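Ticket 333: basket routine, model bedroom, Stasteda site
Opened by: Safta Rusu, care support
Assigned to: Annelore Brinkmann, automation
Status: open, waiting on rota decision

Reported problem
The evening staff at Stasteda say the fruit round takes longer with the humanoid than by hand. Two people are tied up per run, one at the stop button and one minding the cable. Before September the round was done by one assistant alone.

Log, 29 December 2021
Ran the routine in the model bedroom with Ute Stöcker on the stop button. Basket held by the handle in one hand, other hand free for the shelf. Grip settings left as Skosholm supplied them.

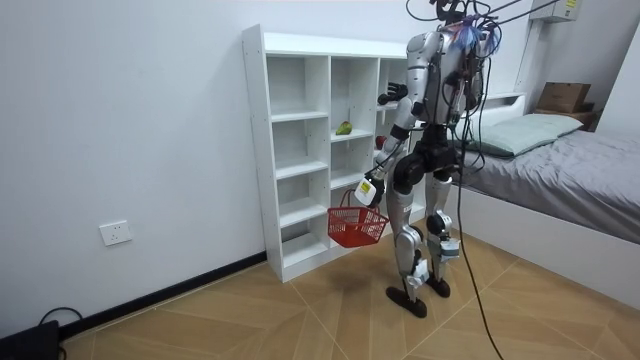 Basket in one hand, the other reaching towards the shelf; fruit in the middle and right columns.

The floor cable is the main complaint. It trails between the robot and the bed, and an assistant who wants to reach the pillow end has to step over it - Pilar Barrientos has raised this twice. Overhead bundle not reported as a problem by anyone. Grip on the handle is not in question either.

Second view below is for Sieglinde Weidemann, who asked where the arm sits in relation to the lower shelves.
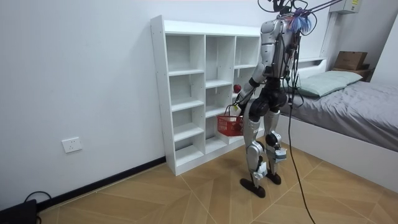
Proposed changes
1. Clip the floor cable to the overhead bundle, leaving enough slack for a full turn.
2. Raise the pause between picks to 30 seconds so that the second person can do other work in the room. Ute doubts this - a pause is no use if you still have to watch.
3. Rewrite the job sheet. It still says "assistant fetches basket", and the evening staff want to know whether that task is theirs or not.

Waiting on
Sieglinde, for the rota. Items 1 and 2 can go ahead without it.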